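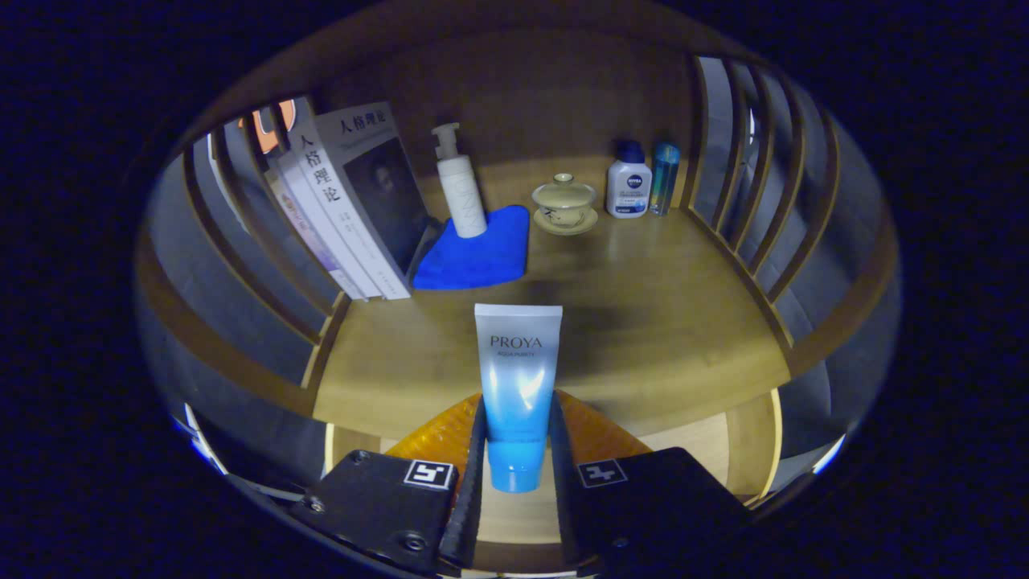 When should the planner be allowed to change its mind about a grasp it has already started?

Only while the fingers are still open, or once the width signal has settled after contact. In between, a change of plan does more harm than a poor grasp would, and our controller holds on to the plan it has.

4.2 Replanning around the moment of contact

Figure 3. A squeeze tube between the fingers of the hand-held gripper, as seen by the tool's own camera. The square marker on each finger is used to recover the opening width.

It took us longer than we would like to admit to arrive at the rule above, and since other groups may be on the same road, we would like to go through it with a little patience. The first version of our planner, which we called Dreller, asked for a new action sequence every time a fresh picture came in. On paper this looked like the safest choice, as the arm would always be working from the latest view. In practice the sequences did not agree with each other. One would ask the fingers to close from the left of the item, the next would prefer a slightly lower grip, and the arm would hover between the two like a guest who cannot pick a chair.

Tsutomu Yokoyama suggested that we look at the width signal on its own, apart from everything else, and this turned out to be a very good afternoon's work. The width comes from the markers on the two fingers (Figure 3), and it behaves nicely as long as both can be read. Soft packaging is where things get interesting. A squeeze tube gives a little under the fingers, so the width goes on shrinking after first contact, and a planner that takes this for an empty hand will keep asking for more force. Glossy packaging brings a second trouble, in that the bright patch on the surface can pull the predicted grasp point toward it. We had blamed the policy for both, rather unfairly.

The present controller, Hamada, therefore splits each grasp into three stretches. During the approach it replans freely. From first contact until the width settles it follows the sequence it already has, and we only let the force limit step in. After that it may replan again, for example to tilt an item away from its neighbors on a crowded shelf before lifting. We call the width settled when it has stayed within 2 millimeters for 4 readings in a row. Lotte Kuipers tried tighter and looser settings on the Trotville shelf set and found that the tighter ones mostly made the arm wait, while the looser ones brought the old hovering back.

With this one change, and with the policy weights left just as they were, successful lifts of soft items on that set rose from 30 to 82 percent. We were delighted, of course, but we would ask the reader to keep in mind that rigid items hardly moved at all, and that the hovering had been hurting us so badly that there was plenty of room to improve. Nearly all of the remaining failures began during the approach, where a tall neighbor hid the lower part of the item and the grasp was planned too high. The contact rule can do nothing for those, and we come back to them in Section 4.3 together with the occlusion tests that Ruwan Uddin set up.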